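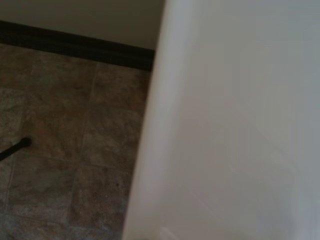 Soft white, seen from very close.

Let the guests stay longer

Panagiotis Ionescu
Last updated: June 2, 2021

In the town where I was born, Vlachou, a guest who came with a small bag was a kind of insult. My grandmother looked first at the bag and only later at the face. If the bag was small she became polite, and her politeness was a terrible thing. She brought out the good plates and sat very straight. With a big bag she was rude and happy from the first hour, and she gave you potatoes to peel.

I have lived for many years now in Mestthorpe, where the custom is the opposite. People here say "we will not be in your way" and "it is only for the night." They say it on the telephone, then again at the door, and they say it a third time when they leave, as proof that they kept their word. I understand that this is meant as kindness. I want to argue that it is a mistaken kindness, and that the short visit costs the host more than the long one and gives him less.

Think what happens before a guest comes for one night. You wash the sheets, you clean the kitchen, you buy a cake and the better coffee. You do all of this also for a guest who stays ten days. The work of receiving a person is paid at the beginning, like the entrance to a museum. To leave after one night is to pay for the whole museum and look at the coats.

Then there is the talk. On the first evening everybody gives reports. The job is fine, the knee is better, the daughter has changed her school. I have nothing against reports, but I could read them in a letter. On the second day the reports are finished and there comes a silence, which many people fear so much that they plan their train in order to avoid it. In my experience the visit begins there. Someone takes a newspaper. Someone asks where the scissors are. In the late afternoon, when you are both looking at the street and thinking about dinner, your friend tells you the thing that he came to tell you, and that he perhaps did not know he came to tell.

My friend Gobnait Mulcahy stayed with us last September. She had written that she would come for 2 nights, and because of a problem with the ferry she stayed for 3 weeks. She apologized every morning of the first week. In the second week she stopped, and she repaired our kitchen drawer and quarreled with my wife about how long to cook beans. I learned in those weeks that she had once wanted to be a nun, and that she does not like my writing very much, except the letters. We had been friends since our studies and I knew neither of these things. I am glad of both, although the second took me some days.
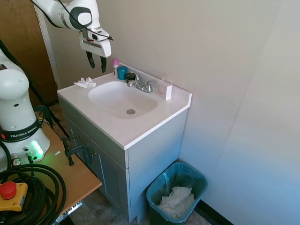 Washbasin, with small things kept at the back.

I must be fair to the other side. Not every house has a spare room, and not every employer lets a person go for so long. There are marriages that can't bear a third person at breakfast. There is the question of the bathroom, where two households must share one mirror and where each is certain that the other is too slow. And there are guests who should leave. I had a cousin who arrived for a funeral and remained until the fruit was ripe, and I admit that I carried his suitcase to the bus with a light step.

But most of the objections that I hear are about comfort, and comfort is a thing I trust less as I get older. We are afraid that the guest will see us as we are at seven in the morning. He will see the old bathrobe, and how we speak to each other when the milk is finished. I think he should see it. A person who has only ever met me in a clean shirt, with the table laid, has met a sort of advertisement.

I am told that young people now prefer the hotel even when they visit their parents. When I asked a colleague about it, she answered that it is "more relaxed for everyone." Maybe so. She comes to her mother's house at noon and goes back to the hotel at nine, like a worker with a shift, and her mother has cooked for two days. I did not ask if the mother found this relaxed. It was not my business, and I had already been too curious.

There is a practical side, and here I have small advice. A long guest must be given work on the first day, and it must be real work. He should have a key. The host should go on with his own life, go to his office, be in a bad temper if he is in a bad temper. The guest should go out alone sometimes and come back with bread, even if there is already bread. And both should agree at the start that anyone may close a door without giving an explanation.

Gobnait is coming again when the ferries are normal. She writes that this time it will be a short visit, to make up for the last. I have answered that the drawer is broken again.

Contact: write to the editors of Stisunora | © 2021 Stisunora and the author | Back to top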